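The paperless office, again

Every few years someone at a desk above mine discovers that paper is expensive. The last time was in April, when the council at Breltville announced it would stop printing rates notices, pool timetables and the little booklet that tells you which bin goes out. The saving was put at $2,000 a month. I have read the report twice and still can't find where the figure comes from.

I should say I'm not fond of paper. I lose it. I once paid a water bill three times because I kept finding it. But I've worked in offices long enough to be wary when a cost vanishes from one column, and my habit is to go looking for the column it turned up in.

In this case it's ours. The rates notice now arrives as an email telling you to log in to a portal, run by a firm called Clerbridge, where you need a password of at least 9 characters that can't be one you've used before. Once inside, you can download your notice as a file. Then, if you're my neighbour Asif Afridi, who keeps his records in a ring binder and has never been late with a payment, you print it. He pays for the ink. The council's paper bill has gone down and Asif's has gone up, and only one of those gets a line in a report.

There's also the question of who drops off. The report says 1,000 households "did not engage with the transition" and treats this as a problem of awareness, to be fixed with a campaign. I'd want to know how many of them are people without a computer, or people who share one phone between four. Nobody seems to have rung and asked. The campaign, I note, was to be delivered by email.

The usual answer is that this is where things are heading and we may as well get used to it. I've heard that said about a good many things since dropped, including the Arnik kiosks in the library foyer, which lasted six months and now hold up a pot plant.

I'd have no quarrel with a box to tick. Paper or email, your choice, and charge me the postage if you must. Most people would pick email, and the saving would be nearly as large. What bothers me is being told that a service has improved when a job has been handed to me, and being expected to say thanks for it.

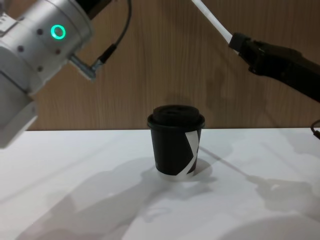 The green light on the arm's housing.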